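5 Verschleiß an Werkstoffoberflächen

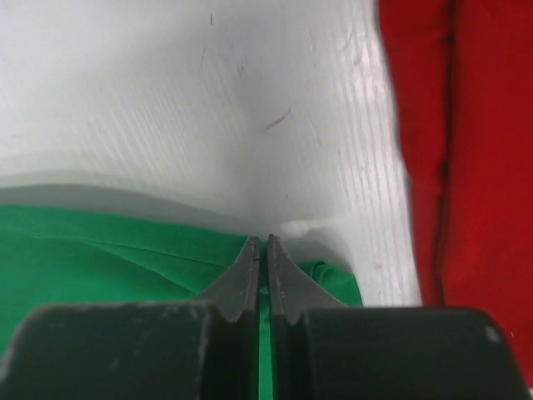

Abb. 5.1 Dunkelgraue Greiferfinger mit hellen Kratzern entlang der Kanten

Unter Verschleiß versteht man den fortschreitenden Materialverlust an der Oberfläche eines festen Körpers infolge mechanischer Beanspruchung. Beteiligt sind stets Grundkörper, Gegenkörper, Zwischenstoff und Umgebungsmedium – zusammen bilden sie das tribologische System. Die Härte allein reicht zur Beurteilung eines Werkstoffs daher nicht aus.

Abschnitt 5.1 behandelt Adhäsion und Abrasion, Abschnitt 5.2 die Oberflächenzerrüttung. Die Versuchsreihe nach Zalewska mit Normalkräften von 600 N und 900 N wird in Abschnitt 5.3 ausgewertet.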